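## 4.2 Rim grasps and the two-arm scheduler

Plates looked like the easy part of the benchmark. Every one of them is round and every one has a rim, and the Hutberg planner we inherited treats a circle as its favorite shape: any approach angle is as good as any other. In practice it took this freedom as an invitation to choose the angle that put both elbows over the same plate. We therefore replaced the uniform angle prior with one that penalizes overlap between the swept volumes of the two arms, and renamed the result Atia so that we could stop apologizing for Hutberg in our commit messages.

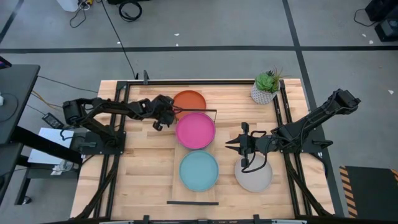 The penalty is computed once per plan at 14 waypoints per arm. Adding more made planning slower and the plans no better. When both arms want the same region, the arm with the shorter remaining path goes first and the other holds at its last collision-free waypoint. We tried a fancier negotiation scheme based on bids. It produced long, courteous standoffs and was removed in June.

Once a gripper is within reach of the rim, planning hands over to Bruller, our wrist-camera controller. Bruller fits an ellipse to the visible rim, picks the nearest point on it that leaves room for a finger on each side, and servos toward that point. It never sees the overhead map. Early versions did, and spent much of their time arguing with it about where the plate was.

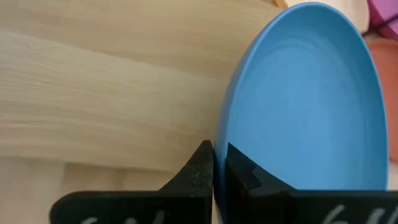
Color segmentation supplies the rim pixels, with an edge-based fallback when neighboring plates merge into one region. Closing is triggered by the predicted gap between finger and rim, and a grasp is accepted when motor current settles within 200 ms. The current test replaced a learned success classifier that had been trained on 951 labeled closures and had become very confident about shadows.

Placement on the shelf is harder to observe. The wrist view loses the rim at release, so we score placements from fixed cameras with Charpentier, our offline labeling tool. One of these cameras looks up past the shelf beam (Figure 6), where a plate lying flat shrinks to a thick, slightly curved band and the ceiling lights wash out much of the background. Charpentier fits only the lower edge of that band and compares its slope with the top of the beam. Across 1,106 scored clips, most disagreements with human labels came from motion blur near the gripper, and the remainder from humans disagreeing with themselves.

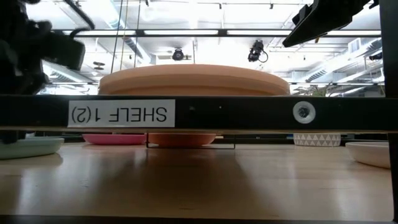
**Figure 6.** Fixed camera view used for placement scoring, with an orange disc on the shelf beam and dishes on the table below.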